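## 4. Laying out the tray station

Read this section before the first use of the Skimstead tray set. It covers the table layout, the folded blue sheet and the instruments. Care of the tray itself is in section 6.

### 4.1 Clearing the work area

1. Wipe the table top and let it dry.
2. Move cups, plates and food to the back edge of the table. They can stay there in a single row.
3. Set the stainless steel tray in the middle, open side up, with one long side toward you.
4. Check that the tray is empty before you go on.

**Note:** Leave 40 cm of clear table in front of the tray. The mat goes there in 4.2.
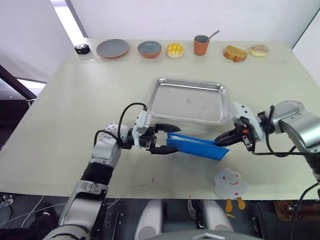

*Fig. 4-1. Empty tray at the center of the table, folded blue plastic piece held at both ends in front of it.*

Keep the blue piece level while you handle it. If it sags in the middle, bring your grips closer together – do not pull it tight.

### 4.2 Preparing the mat

1. Place the Riviere mat in front of the tray. A slight angle does no harm.
2. Cover the center with one sheet of white gauze. The blue border should still show.
3. Smooth the gauze from the middle outward.
4. Lay the instruments on the gauze, side by side, without crossing them.

**CAUTION:** Scissors and forceps have sharp tips. Close them before you put them down, and pick them up by the handles.

### 4.3 Moving instruments to the tray

1. Take one instrument at a time from the mat.
2. Lower it onto the floor of the tray. Dropping it will mark the steel.
3. Start at the left side and work to the right, keeping the instruments parallel.
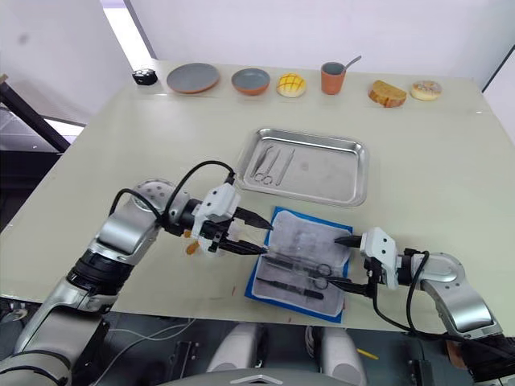

4. Leave a finger's width between neighbors so that each one can be lifted out alone.
5. When the mat is clear, fold the gauze inward and discard it.

**Note:** Smudges on the tray floor can be removed with a soft cloth. Do not use steel wool or scouring powder.

The tray is rated for 3000 wash cycles. Gauze is supplied in packs of 100; reorder from Kostov under the Netodo accessory list.

Continue with section 5, Counting and storage.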